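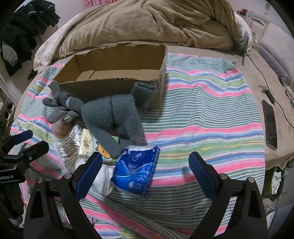 Fig. 4. The bed at the start of a sort: striped cloth spread across the middle, empty box towards the head, first knit waiting in front of it.

Section 2: Sorting and boxing your soft things on the bed

I do all my sorting on the bed. I've tried the floor (knees), the kitchen table (crumbs) and the landing, where I lost a whole sleeve of wool to the cat, and the bed wins every time. It's the right height, it's soft, and you have to finish before you can go to sleep. This section takes you from a bare bed to a filled and labelled box. If you haven't made your list yet, go back to Section 1 and do that first, as you'll want it beside you from step 7 onwards.

Before you start

You will need:
One cardboard box, longer than it is deep
One big cloth or thin bedspread you don't mind creasing
A roll of paper tape and a marker pen
Your list from Section 1
One cotton bag for each delicate knit (an old pillowcase does nicely)

A word about the box. Mine are nearly always second-hand and they look it. I cut or tear the top flaps off so I can get both arms in, and I'm not at all neat about it, so the rims come out ragged. That's fine for clothes. If you're buying new, the Ronwood flat-pack boxes are the ones I go back to, and the size printed 515 on the base fits under my bed with room to spare. The Watkins ones are stronger but they're a devil to fold.

CAUTION: Run your hand round the inside of the rim before any knitwear goes near it. A torn edge or a stray staple will pull a loop out of a jumper in a second. If it feels rough, put a strip of paper tape over it.

Setting up the bed

1. Push the thick blankets up towards the head of the bed and leave them in a heap. Don't fold them yet! You'll only be sitting on them later, and they have their own part in Section 3.

2. Spread your cloth over the middle of the bed. I like a stripy one. Small things such as buttons and odd socks show up on it better than I expected, and the stripes give me something to line the folded piles up against. A few wrinkles won't hurt, but smooth out any big folds where your piles are going to go.

3. Leave some of the bed cover showing down one side. This is your "don't know" strip. Anything you can't decide on goes there, and you're not allowed to think about it again until step 11.

4. Stand the box on the bed towards the head end, with the long side facing you. Press on the floor of it with your palm, especially along the seam where the cardboard overlaps. If it gives, tape it underneath, going both ways.

NOTE: If your mattress is very soft the box will lean as it fills up. Slide a tray or a large flat book under it now, while it's empty — much easier than trying it later with a box full of jumpers.

Sorting the knits

5. Bring the knits over one at a time and drop them in front of the box. Don't tip the whole drawer out. I know it feels quicker, and I've done it more often than I'd like to admit, but you end up with a mountain and you go off for a cup of tea and don't come back.

6. Open each piece out on the cloth and look at it properly. Check cuffs, seams and anywhere that rubs. Fuzzy yarns hide holes very well, so put your hand inside and spread your fingers, then look for skin.

7. Decide, and tick it off the list:
Keep and wear: pile nearest the foot of the bed.
Keep and store: stays by the box.
Mend: over the back of a chair, where you'll see it and feel guilty.
Pass on: straight into a bag by the door.

8. Fold the storing pieces loosely. For anything with legs or sleeves, lay it flat, bring the two long bits together, then roll from the ribbed end up. Rolling is kinder to the ribbing than a sharp fold and you get more in.

CAUTION: Only clean, fully dry things go in the box. If you're in any doubt, hang the piece up overnight and carry on with the next one.

Filling the box

9. Heaviest at the bottom, always. Thick woollens first, then middling things, then scarves and baby knits on top in their cotton bags. Stop when the pile is a hand's width below the rim. I used to squash everything in up to the top and then wonder why my cardigans came out looking like pleated curtains.

10. Tuck a cedar block or a lavender sachet down each end. I use the Erkeo sachets, which last me from one January to the next. The Flurnero ones smell stronger, lovely if you like that, but my husband says it's like sleeping over a soap shop.

11. Now go back to the "don't know" strip. Pick up each thing once and give it a pile. If you still can't choose, store it, and write a question mark by it on the list.

12. Fold your sorting cloth in half, then in half again, lay it over the top of the box and tuck the edges down inside. It keeps the dust out, and next time you'll know where it is!

13. Label two sides, not the lid (there isn't one). I write what's in it and the month, nothing fancier. My friend Luminița Pop numbers hers and keeps a notebook, and she can put her hands on any scarf in the house, so do it her way if you've got the patience.

If things go wrong

The box has split at a corner. Empty it, tape the corner inside and out, and use it for light things only from now on.

The cloth keeps sliding off the bed. Tuck one long edge under the mattress, or pick something with more grip. Cotton is good, anything shiny is hopeless.

There's more than one box's worth. Very likely. Finish the first box completely, label and all, before you start another. Two half-filled boxes on one bed is how I came to spend a night on the sofa.

You've found packages you'd forgotten about. Leave them shut until the knits are done, then open them on the clear end of the bed and sort them from step 6.

Blankets, quilts and other bulky bedding are in Section 3.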